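4.2 Where the small parts go

The literature on workplace tidiness is large and, to judge by the desks of those who wrote it, sincerely meant. Most of it concerns offices. Rao's early survey of the Jullotton print shops treated the workbench as a kind of desk with worse lighting, and later authors have mostly followed him. We take the bench as our subject and ask a narrow question: when a person puts down a small part they expect to need again soon, where does it land, and who is expected to know?

Our material comes from 17 repair and assembly shops in Miltascombe and the Ostora valley. Each kept a log of searches for one season, ending in November. A search was entered whenever a worker stopped to look for an item for longer than it takes to swear. The logs contain 3839 entries. One shop, Akbulut, returned a log with no searches in it at all, and we have left it out of the analysis while admiring its confidence.

The entries fall into two kinds. In the first, the item was in a container, but in the wrong one. In the second, it was on the open surface, often within reach of the person looking. Managers we interviewed assumed the first kind would be the more common, and had bought a good many bins on the strength of it. The logs do not support them. Workers misfiled things rarely, chiefly because they rarely filed them. Figure 2 shows a layout of the sort we call "open middle," with a bin at either side and the parts lying between.
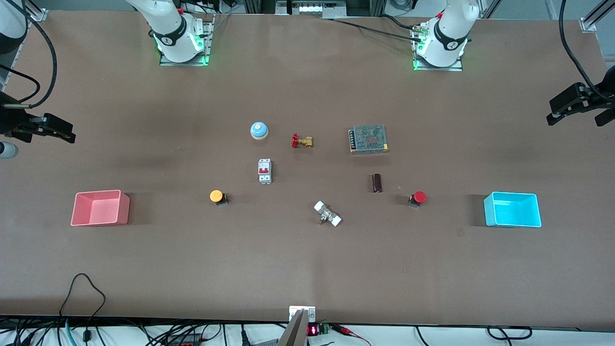

This page was last modified in November, at 4:49 p.m.

Figure 2. An open-middle layout: small components scattered across a brown tabletop, pink bin to the left, cyan bin to the right.

It is tempting to read the open middle as a failure of the bins. Toom (in her comments on a draft of this section) argues that it is closer to a form of short-term memory. A part left on the surface is a note to oneself that the part is not finished with. Put it in a bin and the note is gone. Several workers told us much the same thing in fewer words, and one shop foreman, Erhan Başaran, said he could tell how a morning had gone by how much table he could still see.

The trouble starts when the memory has to be shared. At shift change the second worker inherits a surface full of notes written by the first, in no known language. Searches in the first hour after a handover were longer than at any other time of day, and the logs from this hour are also the ones with the most legible handwriting, as if written with some force. Shops that cleared the surface before handover avoided the long searches but complained of slow starts. We could not show that either habit was better overall.

Color made less difference than we had hoped. Shops with bins of different colors had usually given each color a meaning at some point, and in most cases the meaning had survived only in the head of whoever assigned it. Dönmez reports the same for filing cabinets. Gezer, who worked with labeled trays, found that labels were read by new staff and by visitors, and we have no reason to doubt her.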